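Speaker notes: What a small dining room taught me about feeding people well
Eleri Skyrme, Dratton Food Evening

We use cookies to remember your preferences. Accept / Manage settings

(Wait for chairs to settle. Don't start with the joke about the soup. Start with the bread.)

Good evening! I want to begin with bread, as every meal at Owen did. We opened in January, in the worst week of weather Dratton had seen in years, and the first thing anyone got from us was a warm roll and a dish of salted butter. People had their coats on. They hadn't read the menu. And they were already eating! I still think that was the best decision we made in the whole first year.

Hands up if you've sat in a restaurant for twenty minutes with nothing but a water glass. (Let them groan.) Right. So you know what I'm talking about.

My subject tonight is the first ten minutes of a restaurant meal. I've been a cook, then a server, then a cook again, and I love those ten minutes more than any other part of the evening. Everything is still possible. The guest is hungry and curious and a little nervous about whether they picked the right place.

FIRST POINT — the greeting

Keep this bit short, I always run on. Margaux Rey ran the floor with me at Owen and she had a rule that you say hello before you look at the reservation book. Eyes up first. It sounds tiny. Try it at home when somebody comes to dinner: put down the spoon, go to the door, say hello properly, then go back to the sauce. The sauce will forgive you (unless it's hollandaise).

Tell the story of the party who came on the wrong night. We had them down for the following week and every table was full. Margaux sat them at the bar with a bowl of olives and two spoons of whatever stew was going, and they stayed until closing. They came back so often that we named a stew after their street.

SECOND POINT — the short menu

When we opened we had 31 dishes. Thirty-one! In a kitchen with one good oven and one that leaned. I was so proud of that menu, and it was making all of us miserable. The braise was fine, the fish was fine, everything was fine, and I never once went home thinking about a plate I'd sent out.

We cut it down over one long Sunday with a pencil and a pot of coffee. What stayed were the dishes that a cook would fight for. The roast chicken with lemon and fennel stayed. The barley with mushrooms stayed. My beloved crab tart went, and yes, I argued, and yes, I lost.

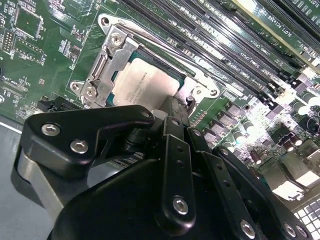
What surprised me was how the dining room changed. Guests ordered faster and talked more. They asked each other for bites. With a shorter menu the servers had tasted every single thing on it, so when somebody asked "what's the barley like?" they got a real answer with some feeling in it.

(Drink water here. Check the clock.)

THIRD POINT — seasoning and nerve

This is the cooking part, for those of you who came for the cooking part. Salt early, taste, and taste again with a clean spoon. Add your acid at the end. Most of the dull food I've eaten in restaurants was a squeeze of lemon away from being lovely. I mean it! A bean soup that tastes of nothing much will wake right up with a little vinegar.

Pass around the 2 jars of pickled onions now. One has been made with cider vinegar, one with plain white. Ask which they like and don't tell them which is mine.

Mention Zurkivier, the cafe by the old ferry steps. They do a plate of beets with sour cream and dill that I would walk across town for in sleet. Three things on a plate, seasoned by somebody who was paying attention.

If there's time: the 114 place settings story. Wedding lunch, the gravy, the dog. Skip it if we're past eight.

CLOSING

Come back to the bread. Read out the recipe slowly, people will want to write it down. Bread flour, water, a spoon of honey, yeast, salt, and a night in the fridge. Bake until the tops are properly brown, darker than you think you want. Brush with butter while they're hot.

Thank Numino for lending us the room and the big urn. Thank Margaux, who is by the door and will pretend she isn't.

Then questions. If somebody asks about sourdough, hand them straight to Margaux. The rolls are on the back table and there's plenty of butter.

268 shares
31 comments

Get new talks and recipes in your inbox. Enter your email to subscribe.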